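Mirneo, rapport d'avancement au bailleur, période de juin
Lot 2 : manipulation sur table, incident de fermeture de main

État général

Le lot 2 a pris du retard. Les essais de prise étaient programmés sur toute la période ; ils ont été suspendus un mardi à la suite d'un défaut sur une main du robot et n'ont repris que partiellement. Le lot 1 (logiciel de planification) n'est pas touché et fait l'objet d'une note séparée. Le budget matériel reste dans l'enveloppe, hors remplacement éventuel signalé plus bas.

Description du défaut

À 14 h 20, pendant une séquence de prise lancée en mode automatique, la main s'est refermée sans consigne, puis est restée fermée malgré deux ordres d'ouverture. L'opérateur a actionné l'arrêt d'urgence. Personne n'avait les mains dans la zone de travail et il n'y a pas eu de blessé. La main a été ouverte hors tension, avec la procédure manuelle du fournisseur, Csonka.

Le même défaut s'est reproduit le lendemain matin, cette fois au cours d'une séquence lente. Nous avons alors arrêté tous les essais en mode automatique.

Analyse

Les journaux montrent que le contrôleur a perdu la position des doigts pendant 200 millisecondes. À la reprise de la communication, il a appliqué la dernière valeur de couple mémorisée au lieu de passer en position neutre. La cause de la coupure n'est pas établie avec certitude. Nous retenons deux pistes : un faux contact au niveau du poignet quand le bras est levé au-dessus de la table, ou une saturation du bus provoquée par le module Stillura, installé au début du mois. Les essais sans ce module n'ont pas reproduit le défaut, mais leur nombre est trop faible pour conclure.

Travaux au poste

Le doigt à soufflets et le bras sur la table jaune :
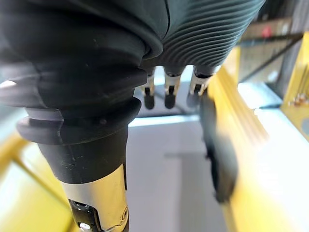
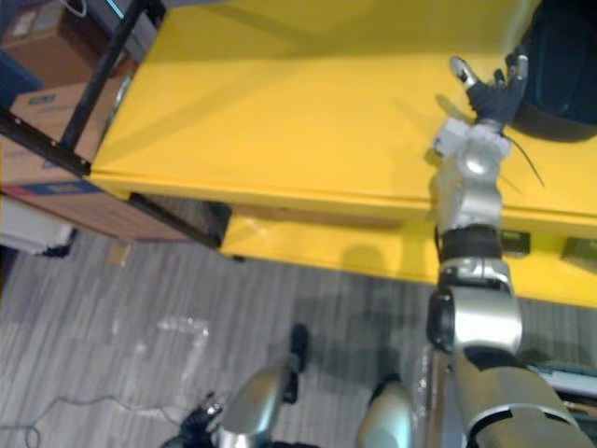
Dalibor Jireš demande, après lecture de la version provisoire, pourquoi le retour en position neutre n'avait pas été vérifié avant la mise en service. Il considère que la perte de communication est un cas courant, qui aurait dû figurer au plan d'essais, et que la question du faux contact est secondaire tant que le contrôleur peut réappliquer un couple ancien. Il souhaite que la reprise en automatique soit conditionnée à un essai de coupure volontaire.

Nous partageons cette remarque. Le plan d'essais reprenait celui du projet Ultow, où les mains étaient d'un autre modèle et s'ouvraient d'elles-mêmes en cas de coupure. L'hypothèse n'a pas été revue au changement de matériel.

Mesures prises

Le couple maximal est limité à 75 % de la valeur nominale.
Le contrôleur passe en position neutre après toute perte de communication. La correction est écrite, pas encore validée.
Aucune intervention dans la zone de travail sans mise hors tension préalable du bras.
Les essais de coupure volontaire sont ajoutés au plan et précéderont tout retour en automatique.

Suite

Csonka doit nous renvoyer son avis sur le câblage du poignet. Si le faisceau est en cause, il faudra le remplacer, et le devis vous sera transmis avant commande. Nous demandons un report de deux semaines pour le livrable du lot 2. Les autres échéances sont maintenues.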